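# Chapter 5. What a Demonstration Count Can and Cannot Tell You

Papers on robot learning like to open with a large number. So many hours, so many homes, so many demonstrations. The reader is supposed to nod and move on to the results table. This chapter asks you to stop at the number and find out what was counted, who did the counting, and what was thrown away first.

We will work mostly from one case, the Rorkilo tidying study, led by Hằng Phan with Vinh Thân and Ayman El Khatib. It is a decent piece of work by the standards of the field, and that makes it useful to us. Weak studies teach you to spot weak studies. A decent one shows how much can slip by when everyone is careful.

The headline claim is that a policy trained on 3,151 demonstrations, all recorded with hand-held grippers in ordinary living rooms, learned to clear small waste from a table into a basket. No robot was needed to collect the data. A person holds the tool, a camera on the tool records what the fingers meet, and software works out the path of the tool afterward. The policy is then run on a robot arm with matching fingers.

By the end of the chapter you should be able to:

- separate a recorded demonstration from one that was used in training
- say which differences between rooms matter to a policy and which only look good in a figure
- name the steps in a task where a human hand may be doing work the data does not show

## 5.1 The case

Start with the arithmetic. Of the 3,151 demonstrations recorded, 1,578 survived filtering. That is just over half. The paper gives the first figure in the abstract and the second in an appendix. The filter dropped any recording where the tool's path could not be recovered with enough confidence, and the authors treat this as housekeeping.

It may not be. Path recovery depends on the camera having something steady to look at. When a large, crumpled object fills the view, or when another tool moves through it, recovery gets harder. Those are also the moments when the task gets hard. A filter like this one can quietly favor easy pickups, and a success rate measured on easy pickups will look better than it should. Khoa Huỳnh raised this at a reading group on the Vollemley release of the data, and I have not seen a good answer since.

The task itself covers a wider range than the word "tidying" suggests. Foam fruit nets, tissue and torn paper all count as waste in the study's protocol, and each goes into the same category in the results table.

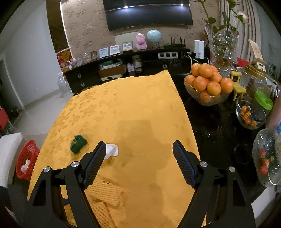
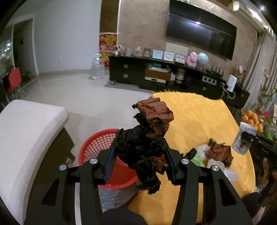 ## 5.2 One category, many problems

A foam net gives under the fingers. A wad of paper can be wider than anything the gripper was tested on, with loose pieces hanging from it. A thin plastic packet may need to be caught by an edge. The study scores all of these as "waste item, grasped" or "waste item, not grasped," then reports a single average.

An average over unlike things is only as good as the mix. If the test tables held mostly wadded paper, the figure tells you about wadded paper. The authors do not give the mix. Lộc Lương, who tried to rebuild the evaluation on the Sirkano arm, had to guess at it, and his first attempt came out well below the published rate. He was fair enough to say that his guess could be the reason.

There is also the matter of what should be left alone. A living room table may hold fruit, flowers and dishes within reach of the trash. A policy that clears the wrappers and takes a strawberry with them has failed in a way most owners would notice. The scoring sheet has no line for it. Twenty-one homes were visited, and the protocol never asked the operators to mark which items were to stay.

## 5.3 Variety between rooms

The 21 homes are offered as proof of variety. Ask what varied. Wallpaper, curtains and furniture change a great deal from one home to the next, and a camera sees all of it. Table height, reach and the side from which the operator works may change far less. The Quách comparison, which we take up in section 5.4, held the rooms fixed and varied only the operator, and found that the operator mattered more.

**Exercise 5.1.** Write down two ways the path filter could raise the reported success rate without any change to the policy. For each, describe a check that uses only the recordings that were dropped.

**Exercise 5.2.** Draft a scoring sheet for the tidying task that records items wrongly removed. Decide how one wrong removal should weigh against one missed wrapper, and defend the number you pick.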